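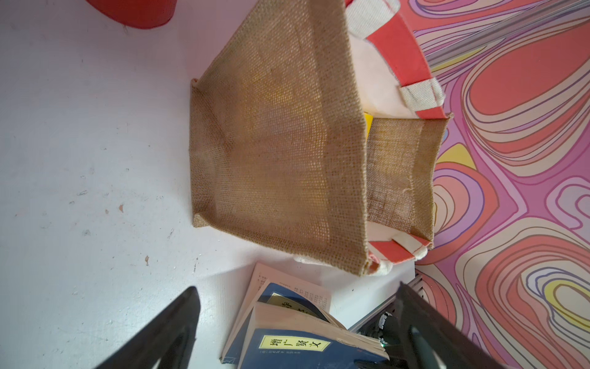 November, kurz nach acht am Abend. Liebes Tagebuch, jetzt sitze ich endlich mit Tee da und will den Tag noch festhalten, bevor er mir wegrutscht. Bei Sturkari lernt das Modell weiter aus Vorführungen, 386 haben wir inzwischen, 3000 sollen es einmal werden – ach, das wird ein langer Winter!

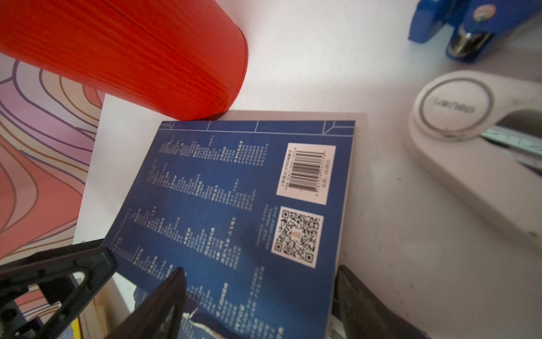

Das blaue Buch, Rückseite nach oben

Am liebsten mag ich ja die Handgelenkkamera, so nah kommt man den Dingen sonst nie. Neu ist, dass wir jede Vorführung in 40 Abschnitte teilen und die zögerlichen schwächer gewichten.
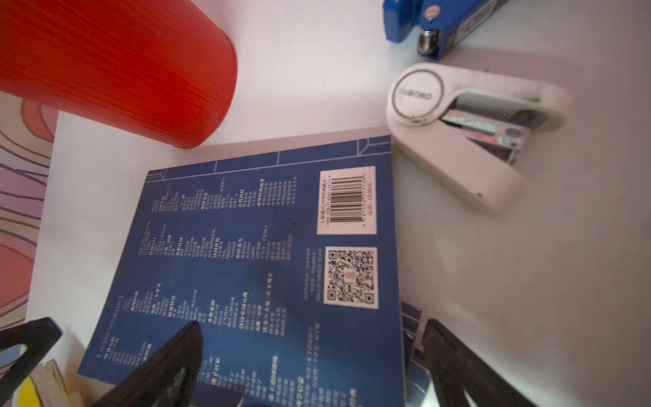
Zwischen den Fingern, rechts der weiße Hefter

Morgen rechne ich alles noch einmal ohne Gewichtung, zum Vergleich, und dann schreibe ich endlich an Skendano zurück.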